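Ticket 3809: folding demos rejected at upload, bedroom site
Queue: Buenaventura hand-held capture
Status: Pending
Priority: Normal (raised as Urgent, lowered by us, raised again, lowered again)

Problem as reported: the folding demonstrations upload without complaint and then fail the alignment check. The robot at Clonham is meant to learn to fold black trousers from these, and so far it has learned to approach a bed and stop.
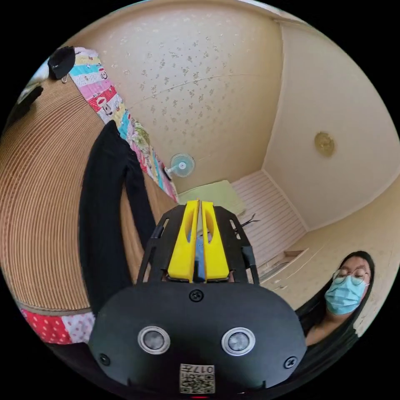
Opened by: Capture desk, Andville
4 July 2023

We are teaching by hand, one gripper in each fist, on the bed. The batch is 40 demos. The right-hand gripper passes on every one. The left-hand one passes when it feels like it. The error is "pose lost, segment discarded", which the Derkico manual explains as "the pose has been lost and the segment discarded".

Tried so far:
Restarted both grippers.
Restarted the upload tool.
Swapped left and right hands. The fault moved with the gripper, so our hands are cleared of suspicion.
Read the manual again, in a firmer tone.

Site notes, as the form insists on them: small room, pale walls with a faint speckled pattern, striped woven mat on the bed, big window, clothes in heaps. Most of the clothes are black. We did not choose the wardrobe with tracking in mind. 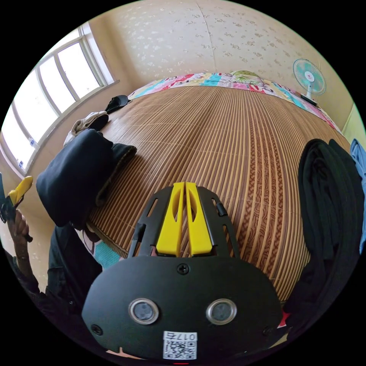

Derkico Support replied that a striped mat gives the tracker plenty to look at and all of it the same, and asked whether both grippers had been mapped in the room before the first fold or only the one. They would also like the log from segment 1238, whole this time, not a photograph of somebody's monitor.

Only the one. The quick-start card says "map the room", singular, and we took it at its word. Log attached, whole.

Steps agreed with support:

1. Before any folding, take each gripper on a slow loop of the room: window, far wall, quilt, back to the mat. Finish with the fingers pointing at the garment.

2. Lay the trousers flat, full length, waistband away from you. Keep the spare clothes to the sides of the mat and the quilt in view at the far end. It is the loudest thing in the room and the tracker loves it.

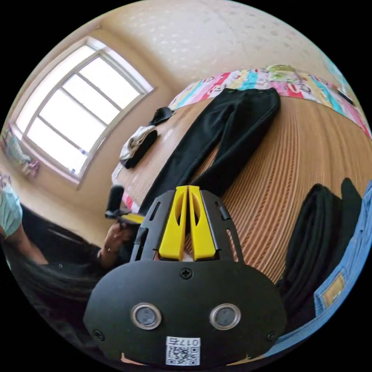 3. Start both recordings, hold still until both counters move, then fold. If one counter sticks, stop and start again. Do not carry on and hope. We have tested hoping.

4. Keep the exposure limit at 3000 on both units. Ours was set on one and left on auto on the other, a leftover from January that we had been blaming on the window.

Update: both units remapped, limits matched, new batch started. 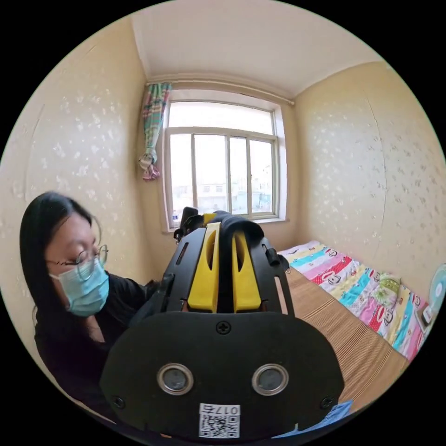
Unit 017 at the bed, window behind.

The left-hand gripper now passes on short folds and drops out on long ones, mainly when it goes low over the black pile. Support want a batch with a pale towel for comparison. Clonham have asked whether the robot could have the trousers first, as it has been waiting. Leaving this open until the towel batch is through.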